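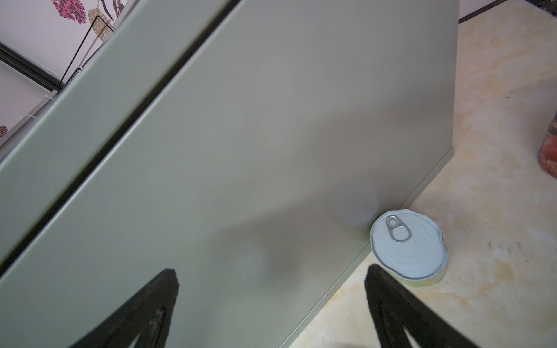

Sushil Singhal told visitors to the Stakidow Center that a robot meant for ordinary homes should be tested at floor level, among the things people leave there, and that the public ought to be able to watch the testing while it is still going on.

July 22, 2022
By the Stakidow Center Communications Office

The remarks opened the annual open day of the Stakidow Center in Rimidska, which this year was given over to household robotics. Almost 300 residents attended. The main demonstration hall held sessions of 20 minutes each, with a pause between sessions for questions and for resetting the floor.

The program centered on Vrettos, a project under which the center and its industrial partner, Warutico, are developing methods for picking up and sorting small household goods. The project has been under way for two years. It is the first time that its work has been shown outside the laboratory.

In the main demonstration, a two-fingered gripper worked close to a tiled floor, where a short ring-pull tin stood against the lower edge of a sage-green board. A small camera mounted near the fingers supplied the view shown to visitors on the hall's display. An operator guided the arm during the first part of each session and explained each step before it was taken. The second part was given to runs under computer control.

Staff explained that a tin standing against a flat surface is a harder task than the same tin standing in the open. The board limits the directions from which the fingers can approach, and the hand casts its own shadow on the surfaces nearby. Lids that reflect light and paper wrappings that do not lie flat can make it difficult for the software to judge where an object ends. A person reaching for the same tin makes these corrections without thinking about them. The software has to be shown many attempts, including attempts that fail.

Failed grasps were left in the program. When a run did not succeed, the operator returned the arm to its starting position and the presenter read out the reason recorded by the system, if one was available. Several visitors remarked that this was the part they had found most useful. One asked whether the robot knew that it had missed. The presenter replied that it often did, by comparing the distance between its fingers with the distance it had expected, but that a soft wrapping could still mislead it.

A second room was set aside for visitors who wished to try the controls themselves. Places were assigned at the door, and children under the age of 12 took part with an adult. Staff at the controls station reported that younger visitors tended to move the arm quickly and correct it afterward, while adults spent more time lining up the fingers before moving down. Both approaches were recorded with the consent of the participants and may be used in the project's training material. No names or faces are stored with the recordings.

Warutico presented its part of the work in the lecture room before lunch. The company is responsible for the gripper fingers and for the mounting that holds the camera. Its representatives said that the present fingers were designed for rigid items and that a softer version is being prepared for bags, cloth and loose packaging. They gave no date for its introduction and stated that no consumer product is planned under the current agreement.

Questions from the floor dealt mainly with safety, price and the effect on paid domestic work. On safety, the center said that the arm stops when it meets more resistance than expected and that all sessions were run with a member of staff at the stop switch. On price, it said that the equipment on view is research equipment and gives little guidance as to what a household machine might cost. On employment, the center noted that Vrettos was proposed with older residents and people with limited mobility in mind, for whom bending to the floor can be difficult or unsafe. A written summary of the questions and answers will be sent to visitors who left an address at the front desk.

Mr. Singhal closed the afternoon program with a review of the next stage. The project team intends to move from single items to floors with several objects placed close together, and to vary the flooring and the lighting more widely. Part of that work will be carried out in homes in Rimidska, subject to the agreement of the residents. Households interested in taking part may register at the center's front desk through the end of July.

The demonstration hall will be closed to the public while the equipment is returned to the laboratory. The center's library and ground-floor exhibition remain open during their usual hours.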